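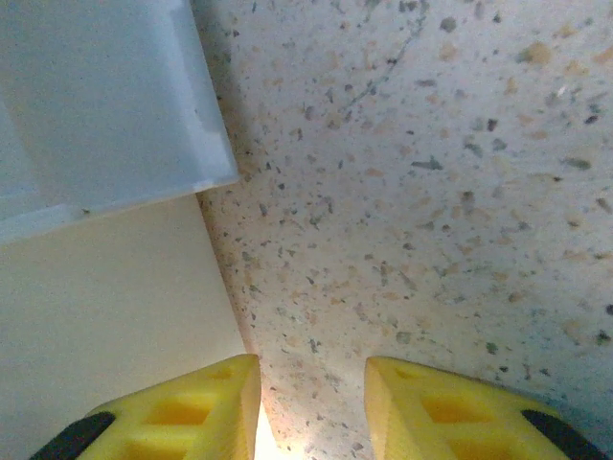

## Teaching by hand at Plevemden

A robot arm can be taught a task in two ways without writing a motion program. The operator takes hold of the arm and moves it through the job, or drives it from a distance with a second device. Plevemden, a contract assembly shop, has used both since April. Judite Antunes runs the work and now favours the second.

"With your hands on the arm you feel the contact, but your own body gets into the camera views," she says. "Then you spend the evening trimming."

The task is tool sorting. Screwdrivers go into a clear plastic organiser, and the operator drives 2 arms through a pair of Cleltlow handsets. Joint positions and camera images are logged together by Adurix, the recording software. A full set for one task is 100 demonstrations, and the archive now holds 2232.
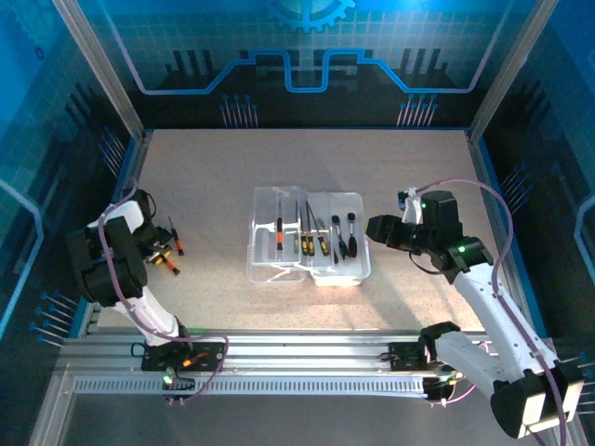 Most of the difficulty lies in consistency. Two operators will approach the same handle from different sides, and a model trained on both may settle on a path between them that suits neither. Antunes wrote a one-page rule sheet: approach from above, pause before closing, never correct a grasp once the tool is off the table. A demonstration that breaks a rule is deleted. New operators record six practice runs before any are kept. 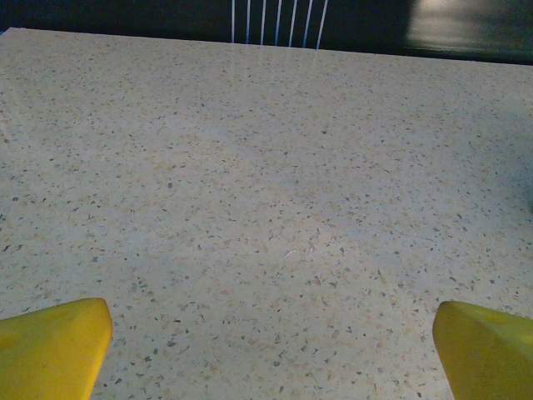 Wrist cameras bring problems of their own. The view moves with the arm, and it contains whatever the surface does to the light. On a speckled worktop with some polish to it, pale uprights at the back can throw long white streaks towards the middle, and a slim bright shaft has to be told apart from them. Grímsdóttir, the integrator that fitted out the cell, suggested a matt mat. Antunes declined, on the grounds that the benches on the shop floor have no mats either. She varies the start positions instead and records extra runs with the tools near the far edge.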